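Britden's basket scheme promises tidier homes, but who is it for?

Households in Britden will be offered a pair of wicker storage baskets each under a scheme that the district council says will cut down on clutter, help people sort their belongings and send fewer unwanted goods to the tip. The first were handed out at the Pedness community rooms on Saturday morning.

The council has ordered 2,396 baskets from the homeware firm Martinelli, in two sizes and two colours. The larger is a dark chocolate brown and is meant for things a household is keeping. The smaller is a bright burnt orange and is meant for things on their way out of the door, whether to a charity shop, a neighbour or the recycling centre at Vukbridge.

That is the whole of the idea. There is a leaflet to go with it, printed on both sides, which advises residents to "begin with one drawer" and to "be kind but firm" with old phone chargers. It suggests spending up to 30 minutes a week on the job and keeping both baskets side by side where everyone in the house will see them.

The scheme follows a trial last year in the streets behind the old bus depot. A report to councillors in February said 686 homes were invited to take part and described the response as "very encouraging". It did not say how many of those homes were still using their baskets when the trial ended, or what they were using them for. Asked for that figure this week, the council said the information was "not held in that form".

Nor does the report say how much less rubbish was collected from those streets. It mentions 2,289 items "diverted", but a footnote explains that residents filled in their own tally sheets and that a single item could be anything from a bookcase to a teaspoon. There is no comparison with the year before, or with similar streets that had no baskets at all.

Adelmo Mancuso, who ran a second-hand furniture shop in Pedness until his retirement, went along on Saturday and came away with a pair. He was not won over.

"They're nice enough baskets," he said. "I'd have put them in the window. But I spent years clearing people's houses and I never met anyone who had too much stuff because they were short of a basket. They had baskets. The baskets were full."

He said the council would do better to bring back the monthly van that used to collect furniture and bulky goods from the door. It stopped two years ago to save money, and residents without a car now have to pay for a collection or find someone willing to drive them out to Vukbridge.

"You can put a jumper in the little orange one," he said. "You can't put a wardrobe in it."

The council said the two services were paid for from different budgets and should not be compared. It would not give the price of each basket, saying this was a matter between itself and the supplier, though it confirmed that the money came from a waste reduction fund which has to be spent by the end of the financial year. Martinelli did not reply to a request for comment.

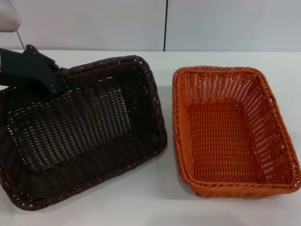 There is also the question of size. The leaflet says the brown basket should go on a shelf or at the bottom of a wardrobe, which may be fine in the newer houses along the Vukbridge road. Many of the flats above the shops in Pedness have no built-in cupboards, and a large rectangular basket has to go somewhere. Several people at the community rooms asked whether they could take only the smaller one. They were told the baskets were issued in pairs.

Others were happier. One woman said she would use hers for the children's shoes and had no plans to read the leaflet. A couple who had just moved in together said they could do with anything that got their things off the floor. Neither use is quite what the council has in mind, but both sounded likelier to last than the weekly sort-out.

As for the colours, the council says brown and orange were chosen because they are easy to tell apart and "warm in feel". It said it had looked at labelled baskets and decided against them on the grounds that people might not want instructions on show in their living rooms. Anyone who forgets which is which can check the back of the leaflet.

Charity shops in the district say they were not asked about the scheme before it was announced. One manager in Pedness said her back room was already piled to the ceiling and that she had turned donations away on most days last month. If every household in Britden filled an orange basket and brought it in, she said, she would have to shut the door. The council said it would be "speaking to partners in due course".

More baskets will be given out at Britden library and at the Pedness rooms over the coming weeks. Residents need to bring proof of address, and there is a limit of one pair per home. Baskets cannot be delivered, and those who no longer want theirs are asked to take them to the recycling centre at Vukbridge.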